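搜索问题、话题或用户　　搜索　　热门搜索　　清空历史

筷子真的要“半年一换”吗？家里因为这个吵起来了

Ostap Pasichnyk　2021年9月9日

先说背景。我和岳母一起住，她最近在手机上看了很多养生视频，回来就要把家里的筷子全部扔掉。理由是筷子用过半年会“长黄曲霉素”，还说这东西煮都煮不掉，吃下去一点一点攒着，早晚出事。她说得很认真，还把视频转发到了家庭群里，底下一排亲戚竖大拇指。

我对这种话一向不怎么信。视频里的人穿着白大褂，胸前没有单位，前半段吓唬人，后半段就开始推一款叫 Brakora 的筷子消毒盒，售价138元，送替换装。我把进度条拉回去看了一遍，他从头到尾没讲“半年”是怎么算出来的。一双每天用三顿的筷子和一双过年才拿出来的筷子，难道也是同一天到期？

可是我也不敢拍胸脯说完全没事。家里的筷子是竹的和木的混着用，有几根头上颜色发深，筷子筒底下常年有一点水，我自己闻过，有股闷味。岳母抓住这一点，说这就是证据。妻子两边劝，劝到最后说不如盒子也买了筷子也换了，图个清静。我不甘心的就是这个“图个清静”，下回视频再说锅铲要半年一换，砧板要三个月一换，是不是也要照办？

所以想请教：

半年这个说法有没有靠谱的出处？发深的筷子是发霉还是单纯染色，普通人在家里怎么分？那种消毒盒到底值不值得买？平时怎么洗怎么放才算合格？

请尽量讲得具体一点，我要拿给岳母看的。链接就不用贴公众号的了，她那里多得是，我也看够了。

补充一下：我们家没有洗碗机，厨房朝北，梅雨天特别潮。今年5月那阵子，连挂在墙上的锅铲木柄都起过白毛。

Hortensia Villanueva

我先回答最要紧的一条：“半年”我找过，没有找到像样的出处。能找到的文章互相抄来抄去，有的写三个月，有的写半年，还有写一年的，语气倒是一个比一个肯定。你看到一个期限这么整齐、又不分材质不分用法的，先打个问号总没错。

不过“没有出处”和“筷子可以用一辈子”是两回事，你也别拿我的第一段去气老人家。

说说黄曲霉毒素。这是某些霉菌产生的东西，毒性确实强，这一点视频没有夸大。它也确实比较耐热，家里的开水煮不掉，这一点视频也没有说错。问题出在中间那一步：它默认你的筷子用到半年就会长出这种霉菌，而且长得够多，还产了毒。这几件事一件都没有证明。能产这种毒素的霉菌喜欢的是花生、玉米这类又有油又有淀粉的东西，再加上又热又潮。光洁干燥的木头竹子，对它来说没什么可吃的。会出麻烦的情况是筷子裂了，缝里塞着饭粒油渍，又总在潮的地方闷着。那种筷子用了两个星期也该扔，跟半年没有关系。

再说，霉有很多种，肉眼看见一个黑点，谁也没有本事当场说出它是哪一种、产不产毒。视频里那位拿着筷子对镜头一指，“这就是黄曲霉素”，我看到这句就把他划掉了。毒素本身是看不见的，你能看见的最多是霉。

反过来也一样，看不见霉点不等于百分之百干净。所以我的办法比较笨：不去猜是哪种霉，只看这双筷子还值不值得留。一双竹筷子几块钱，犯不着为了它跟自己较劲。

发深怎么分，我自己是这样看的。染色通常比较均匀，从头往上慢慢变浅，摸着和别处一样光滑，酱油、火锅吃得多的人家尤其明显，洗干净晾透了也没有味道。霉斑多半是一点一点的，或者一小片，边缘不整齐，常常贴着裂缝，有时候摸上去发毛发黏，晾干了凑近还有酸味或者闷味。拿不准的，直接扔。

你说筷子筒底下有水，这个比筷子用了多久重要得多。先把筒子换了或者改了，底下要有洞，洞下面要能走水，别再接个小托盘接着水不倒。我见过很多人家筷子洗得很勤，筒子一年不洗一回，倒过来能倒出一层黑泥。你去看看你家的。

关于那个盒子，我没有用过 Brakora，不评价具体这一款。同类的东西我拆过一个别的牌子的，就是一盏小紫外灯加一个发热片。紫外线照得到的地方才有用，筷子一把插进去，互相挡着，挡住的那一面等于没照。缝里更别提。发热烘干那部分倒是有点意思，因为干燥本身有用，可是烘干这件事，一个通风的窗台也能干。138元够你买很多竹筷子了。

岳母那边，我的建议是别争毒素，争不赢的。把发黑开裂的挑出来当着她的面扔掉，把筒子洗了，大家都有台阶下。

Siamak Zarei　回复　Hortensia Villanueva

“拿不准的直接扔”，这不就跟岳母一个意思吗，绕了一大圈。

Hortensia Villanueva　回复　Siamak Zarei

差别在扔哪几根。她要全扔，我只扔有毛病的。按日历扔和按状况扔，花的钱也不一样。

Segundo Puma

换不锈钢的不就完了。我家用了好多年，没长过霉，也没人中毒。

楼上说一大堆，我看都没有这一句管用。竹子木头那种东西本来就吸水，讲究来讲究去还不是要换。不锈钢往开水里一丢，捞出来就用。缺点就是夹粉条打滑，吃面的时候你要练一练。还有就是烫，刚捞出来别直接拿。

盒子别买，智商税。

Ostap Pasichnyk　回复　Segundo Puma

谢谢，不过岳母嫌金属筷子碰牙，而且她说金属的会“释放重金属”，又是另外一个视频。这条路我暂时不敢走。

Segundo Puma　回复　Ostap Pasichnyk

那没救了。

Arvid Amundsen

我在 Pastov 开过几年小饭馆，后来转手了，筷子这东西经手得比一般人多一点。先声明我不是学食品的，下面讲的是后厨里的做法，理论部分听个大概就行，有不对的欢迎指出来。

上面 Hortensia 讲的我大部分同意，只有一点想补：时间也不是完全没有参考价值。饭馆里我们差不多也会定期换，可那是因为客人多、洗得狠、磕得多，筷子头毛得快，到时候一批一起换省得一根根挑。这是管理上图方便，跟毒素没有关系。我怀疑“半年”这个数最早就是从这种地方传出来的，传着传着就成了健康知识。当然这也是我猜的，没有证据，你别拿去跟岳母讲，免得又多一条没出处的话。

材质上，我不觉得哪一种能包打天下。竹筷便宜，容易起毛，当消耗品用最合适。木筷要看漆，没漆的吸水，有漆的漆掉了要扔，颜色特别鲜艳、闻着有刺鼻味的我不买，价钱再低也不买。合金筷（就是那种玻璃纤维加树脂压出来的）不吸水，这是真的，但卖家说它“永不发霉”我就要笑了，霉又不一定长在筷子里面，洗不干净的油膜上照样能长。而且这类筷子别拿去炸东西，也别伸进热油锅里搅，头子烫坏了就变毛。我在 Nenby 批发市场问过一个摊主，他那批合金筷耐多少度，他说“放心，随便烫”。问他有没有检测报告，他说在家里。我到现在也没见着。

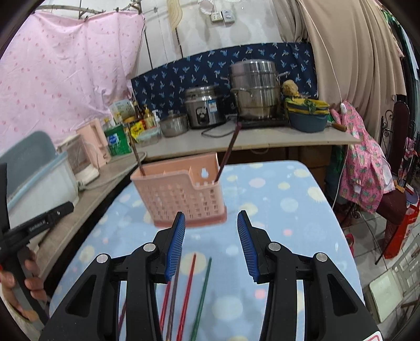
筷子洗完以后，可以泡在水盆里过夜，第二天早上再一起晾吗？

尽量不要这样做。竹筷和木筷长时间泡着会吸水膨胀，晾干时又收缩，反复几回就容易开裂，裂缝里再进了油和淀粉就很难洗出来。合金筷和不锈钢筷不怕水，可是盆里的洗碗水放一夜，细菌照样在里面长，早上还得重洗一遍。吃完饭实在不想动，就先用流水把油和饭粒冲掉，摊开放着，等有空再仔细洗。

我知道很多家里的老人习惯泡着，觉得泡透了才干净，我店里的一个老师傅也是这样，说了很久才改。劝的时候别讲大道理，把一双泡裂的和一双没裂的放在一起给他看就行。

再说洗法。很多人的洗法是抓一把，打上洗洁精，两手夹着来回搓，哗啦哗啦响，听着很干净。我不太信这个响声。筷子跟筷子硬碰硬，把表面磨出细道道，泡沫倒是很多，中间那几根可能根本没碰到海绵。我的做法是少拿几根，用海绵软的那面从粗头往细头捋，夹菜的那一截多捋几下，再逐根冲。听起来慢，一家几口人的筷子其实也花不了多少时间，刷一条短视频的工夫就洗完了。

钢丝球别碰竹木筷子，更别碰有漆的。

煮筷子。有空可以煮，新买回来的先洗再煮一遍，去去味。煮多久各有各的说法，我店里是水开以后煮30分钟，那是开店的标准，家里用不着每天这么来，煮得太勤竹筷一样会裂。煮完最重要的一步很多人漏掉：捞出来要晾到干透再收。热乎乎湿漉漉地往抽屉里一关，比不煮还糟糕。带漆的和合金的别照这个煮，先看包装上写的耐热温度，没写的我就只用热水烫一下。

醋泡、小苏打泡、盐水泡，这几样网上传得最凶。去一点味道是可以的，要说能“杀死黄曲霉素”，我没看到谁拿得出东西来。我老婆有一阵买了 Tamayo 的果蔬筷子清洗液，600毫升一瓶，瓶身上写着植物配方，用完之后我的评价是香。别的看不出来。后来没再买。

晾和放，你家厨房朝北又潮，这才是你要花心思的地方。我说几样现成的：

筷子细头朝上放，筒子底要漏水，别顶着墙角放，墙角不走风。

不要把刚洗的和干的插在一起，干的会跟着返潮。家里人不多的话，准备2套轮着用，一套在用，一套在窗台上晾着，比买任何盒子都实在。

带盖的筷子盒我不喜欢，防灰是防灰，潮气也出不去。非要用的话，等干透了再盖，手摸着凉凉的就说明里头还有水气，再等等。

下雨天晾不干，拿吹风机冷风吹一会儿，或者放在做完饭还有点余温的灶台旁边，离火远一点。有烘碗功能的柜子当然最省事，可别为了筷子专门去买一个。

抽屉里垫的那层布或者纸要换，布最容易被忘记。

然后是什么时候扔。我不看日期，我看这几样：开裂、起毛刺、弯了、洗干净晾干以后还有味、出现洗不掉的斑点、漆皮掉了。占一样就扔，别舍不得，也别削一削再用，削开的地方更吸水。要是看到一根长霉，同一个筒里的全部拿出来看一遍，筒子用开水烫过再晾。你说锅铲木柄起过白毛，那个也一样，擦掉表面不算完，有裂缝的就别留了，砧板也顺便翻过来看看背面。说句不好听的，很多人家筷子换得比谁都勤，砧板用到中间凹下去一块，照样天天切熟菜。

盒子的事，我的意见和前面两位差不多，只是话不想说死。如果家里有人就是要看见一盏灯亮着才吃得下饭，那这钱花的是安心，你们自己商量。可是别买了以后就觉得洗和晾可以马虎了，我见过的几户都是这样，盒子插着电，里面的筷子湿着放进去，底盘上一圈黄水印。这种用法还不如没有。

关于那位白大褂，我只提一个问题，你可以回去问问岳母，语气好一点：他说半年必须换，那他卖的消毒盒要是真的管用，为什么用了盒子还要半年换？视频里两样都要你买，总有一样是多余的吧。

Hortensia Villanueva　回复　Arvid Amundsen

最后这个问题我喜欢。不过细头朝上我有点保留，家里来人随手一抓，正好抓在入口的那一头。我是细头朝上晾，干了以后平放在抽屉里。

Arvid Amundsen　回复　Hortensia Villanueva

有道理，平放更好，前提是抽屉真的干。他家那个潮法我不太放心。

Ostap Pasichnyk

谢谢各位。昨晚把筷子筒倒过来看了，底下的东西我不想形容，岳母站在旁边，看我的眼神像是她赢了。筒子已经扔了，发深的挑了一遍，有裂的、有味的都扔了，剩下的晾在窗台上。

Arvid 那个问题我也问了。她想了一会儿，说盒子可以先不买，但是筷子到了半年还是要换。我问为什么，她说视频里讲的。

先这样吧，砧板的背面我明天再看。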